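The four-day week has a homework problem

Opinion

Tue 4 November

Every few months another employer announces that it is giving staff a shorter week on the same pay, and every few months I am asked why I can't just be pleased about it. I would like to be. I have read the latest one, from the Skumstead office of Paquette, a firm that handles claims for smaller insurers, and I still have the same doubts I had in January when the trial began.

The headline is that 239 people moved to four days and the work got done. Fine. What does "got done" mean? The summary put out by Vilus, the consultants who ran the trial and who also sell the training that goes with it, says that output was "maintained". It doesn't say who measured it, or whether the people measuring had already told the local paper how well it was going. I am not accusing anyone of fiddling. I only notice that firms which sign up for these trials tend to be firms that wanted them to work, and that the ones which quietly drop out don't get a press release.

Then there is the fifth day itself. Ask people what they do with it and you hear about swimming, grandchildren, the allotment. Ask a second time, after a drink, and you hear about the inbox. A friend at another company on a shorter week told me she does three hours most Fridays "just so Monday isn't horrible". She doesn't log it. Her employer would be shocked to learn of it, I am sure, in the way employers usually are.
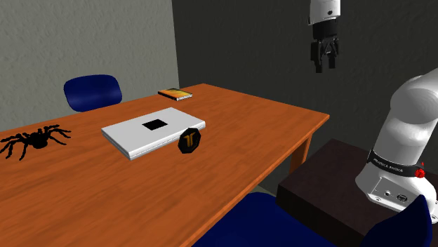
Work has always crept home, and a shorter week gives it a new door to creep through. If you squeeze five days of claims into four and hire no one, something has to give. It may be the long meetings, as the supporters say, and good riddance to them. But it may also be the ten minutes in which an older hand shows a new one how to deal with an awkward customer. That sort of thing never turns up in a survey. You find out it has gone two years later, when the older hand retires.

I would also like to hear more from people whose jobs can't be squeezed. The Vomier bus depot is a short walk from Paquette's front door. A bus route takes as long as it takes. No one has come up with a way of driving it in four fifths of the time, and I would not get on board if they had. The same goes for care homes, school kitchens and most shops. So far the shorter week has mostly been a present from office workers to themselves – and they tend to describe it as the future of work in general.

None of this means the old week is sacred. It was a bargain struck for factories, and plenty of us are tired. If Paquette's staff are sleeping better, I am glad for them. But I would want to see the sick leave figures after three years, and the unlogged hours as well, gathered by someone with nothing to sell. I would want to know how many posts were left empty while the trial ran. Vilus says a fuller report is coming in the new year. I will read it, probably on a Friday.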